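Projektbericht: Lernkarten auf dem Smartphone für Beschäftigte im Einzelhandel

Unser Projekt im Seminar Mobiles Lernen hat im Mai begonnen. Die Gruppe bestand aus fünf Studierenden, und der Partner war der Supermarkt Kelton, in welchem viele Beschäftigte Deutsch als zweite Sprache lernen. Die Frage lautete: Wie benutzen diese Personen ihr eigenes Telefon zum Lernen, wenn sie die Inhalte selbst mitbestimmen dürfen?

Als Methode haben wir die partizipative Aktionsforschung gewählt. Das bedeutet, dass die Beschäftigten die Themen vorgeschlagen haben und wir danach die Karten in der App Griltita erstellt haben. Am Ende gab es 100 Karten, jede mit einem Wort, einem Satz und einer Tonaufnahme. Die Tonaufnahmen haben viel mehr Zeit gebraucht als geplant, denn der Raum im Institut hat ein starkes Echo, und wir mussten die erste Serie ganz wiederholen.

Die App speichert jeden Aufruf einer Karte. In der Testphase waren es 3.825 Aufrufe. Die meisten davon liegen vor 7 Uhr morgens, also vermutlich auf dem Weg zur Arbeit. Die Übungen mit Schreiben wurden dagegen selten geöffnet. In den Gesprächen haben wir erfahren, dass das Tippen von Umlauten auf einer fremden Tastatur als mühsam empfunden wird.

Schwierig war die Auswertung mit dem Programm Skisow. Es erkennt abgebrochene Übungen nicht als eigene Kategorie, deshalb haben wir diese Daten von Hand sortiert. Ein Vergleich mit der Gruppe Guillot aus dem Parallelseminar war leider nicht möglich, weil dort andere Aufgabentypen verwendet wurden.

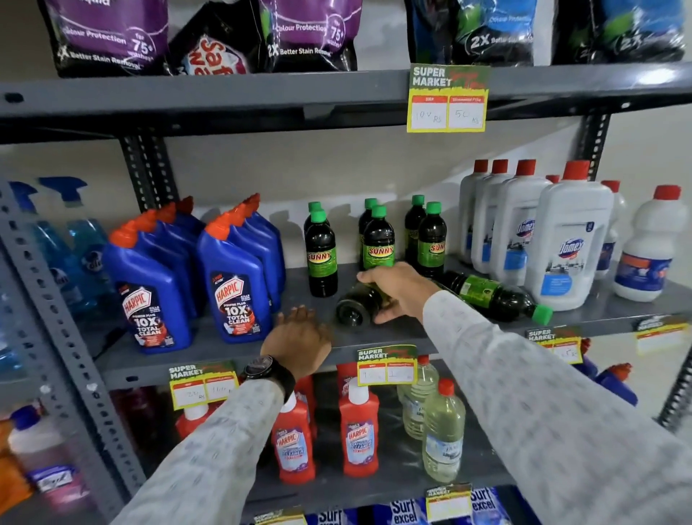
Eine Teilnehmerin meinte im Abschlussgespräch, sie lerne mit den Tonaufnahmen gern, aber sie wünsche sich längere Dialoge und weniger einzelne Wörter. Diesen Wunsch haben wir mehrmals gehört. Für die nächste Version schlagen wir darum kurze Gespräche zwischen zwei Sprechern vor, die man auch ohne Internet abspielen kann. Die Vorlagen für die Karten liegen im Kursordner unter Material, Teil 2.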